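Home | Stories | Poems | Reviews | About | Submit

The Second Cup

By Lacey Mellor
Dec 23, 2019

My uncle Nigel Staniforth left me a teapot, and a letter saying I should use it. The letter was two pages long. Most of it dealt with the gutters at the house in Ellwood, which had already been sold.

I kept the pot wrapped in a towel from May until the first snow. Then the boiler at work went out, they sent us home early, and I had an afternoon with nothing in it. I cleared the white table and put out two cups. 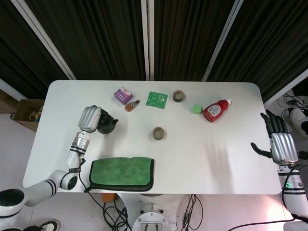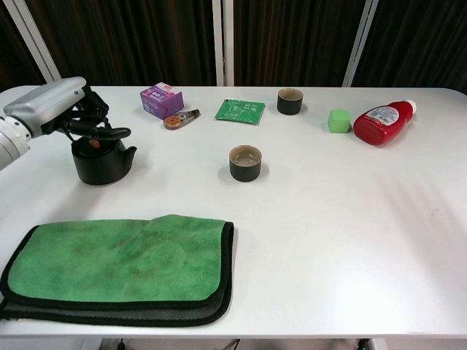

Nigel always poured for whoever was late. He worked 30 years at the Vorkik plant, and in that time he drank his tea across from my aunt, then across from my cousin, then across from a chair. The pot was small and black with a short spout, and I had remembered it as much bigger. It gave two cups and then it was done. I pushed the little purple box to the back of the table where I wouldn't knock it over and sat down.

The tea was weak. I hadn't let it stand. I drank mine anyway and read the letter again, including the gutters.

At four my cousin called from the bus station. She had 93 dollars and a suitcase, and she wanted to know if the couch was free. I said it was. She asked what I was doing.

"Having tea," I said.

"In Dad's pot?"

"Yes."

She was quiet for a bit. Then she told me to put more leaves in, and I got up to fill the kettle.

Recent stories
The Meltetti Road
Room 130
What the Plumber Found
A Coat for Toltik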